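Speaker notes: keeping a bakery counter in order
Hulimano small traders' evening, April 4, 2018
Speaker: Malou Lykkegaard

Start with who I am. I run the bread counter at Gratesine. Before that I did the shop floor at Lotia with Szabolcs Veres, who is here tonight and can correct me.

Size of the shop. One counter, 2 ovens at the back, 171 different price cards in the drawer when I took over. Most were for things we no longer baked. Ask the room how many have a drawer like that.

First point: give each bread its own space. When rolls and dark loaves slide into each other, people ask for the wrong one and staff pick up the wrong one. We had shelves with no dividers for years. Anisa Siregar timed a busy morning for us and a good part of it went on asking "this one or that one?"

Second point: crumbs. Any fitting that sits on a shelf collects them. Choose parts you can lift off and wipe. Clear plastic shows dirt sooner, so you clean it sooner. Wipe the shelf before refilling, then the fittings, then put the bread back.

(Pause. Take questions on cleaning if there are any.)

Third point: clear fittings and one strong colour. We looked at wood and wire as well. Clear brackets let people see the bread, and a red strip on a white shelf gives the eye a line to follow. Keep the rest of the shelf plain.

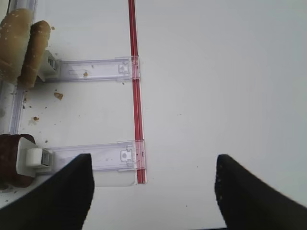 Costs. We put aside 3,000 for the whole counter and spent less, mainly by doing the fitting ourselves over two evenings. Elisa Sala at Goh did hers one shelf at a time, and she would do it that way again. Mention that clips should be tried on one shelf before ordering the full set. We ordered too early and had to send a box back.

What I would change. Fewer sorts of bread on the top shelf. Bigger price cards. Leave a gap at the till end for orders waiting to be collected.

Hand over to Jabari Shirima for the part on ovens. Price list is on the table by the door.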